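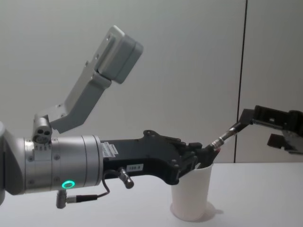

Call for participants: spoken Portuguese listening study

The Stedholm Language Centre invites adult learners of European Portuguese to take part in a study of how listeners cope with unstressed vowels in everyday speech. The study is led by Tomás Meireles and will run from October.

Learners who read Portuguese with ease often report that they lose the thread when two native speakers talk to each other. In European Portuguese many unstressed vowels are shortened or left out, so that a familiar word may sound like a string of consonants. We wish to find out which kinds of practice help learners to recognise such words, and how long the benefit lasts.

Who may apply

Applicants should be aged 18 or over and should have completed at least 168 hours of classroom teaching, or the same amount of recorded private study. Learners whose teaching has been mainly in Brazilian Portuguese may apply, but should state this on the form. Those who grew up in a home where Portuguese was spoken are not eligible for this part of the study. Applicants must have no known hearing loss.

What is involved

Participants attend 13 sessions at the Centre, each lasting 50 minutes. In most sessions you will listen to short recordings of conversation and write down what you hear – spelling is not marked. The first and last sessions include a spoken interview in Portuguese, which will be recorded. Between sessions you will be asked to keep a brief listening diary using Alitz, the Centre's online notebook.

Places and payment

There are nearly 200 places, divided between morning and evening groups. Participants receive a fixed payment after the final session, and travel within Stedholm is refunded on production of a ticket. Anyone may withdraw at any time without giving a reason, and will be paid for the sessions attended.

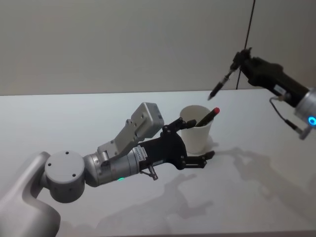
Inês, a participant in the earlier pilot, wrote in her diary that by the fourth week she had stopped waiting for every syllable and begun to follow the shape of the sentence.

How to apply

Application forms may be collected from the Centre's reception or requested by post. Please mark the envelope "Listening study" and say whether you prefer mornings or evenings. All applicants will receive a written reply.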